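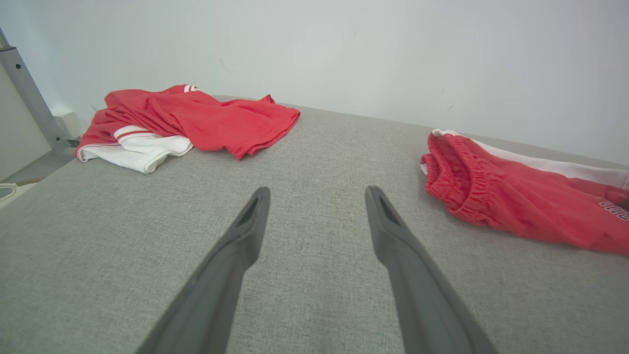
Light gray, fine weave, a little speckled. Fabric thread, part one.

1/ Last March I decided to buy a sofa and I thought it will take one weekend. It took much longer. I write down what I learned about upholstery fabric, maybe it saves time for somebody.

2/ First, order samples. The shop in Skellgate sends five for free, after that you pay. On the screen every gray looks the same. At home one was green and another was almost purple.

3/ Look at the sample in the morning and again in the evening with your lamps on. My lamps are yellow and they changed my opinion completely.

4/ The rub count. Shops like to print a big number. I read that for a normal living room 20 thousand is enough, and I stopped comparing after that.

5/ Speckled fabric forgives more than plain one. Crumbs, small hairs, dust. My old sofa was plain navy and I was cleaning it every day.

6/ I had two finalists, Lemma from Pravard and the basic weave from Flilico. Lemma is softer to the hand. But the covers do not come off, and for me this was the end of the discussion.

7/ Prices, as people always ask: armchair 349, two-seater 742, spare set of seat covers 218. Delivery was extra and they don't carry it upstairs unless you request it in advance. I did not request it.

8/ Ask what cleaning code is on the label. W means water is okay. S means solvent only. I did not know this before and once I made a big ring on a chair with a wet sponge.

9/ Part two will be about cushion filling. I am still reading about feathers.

10 Mar 2022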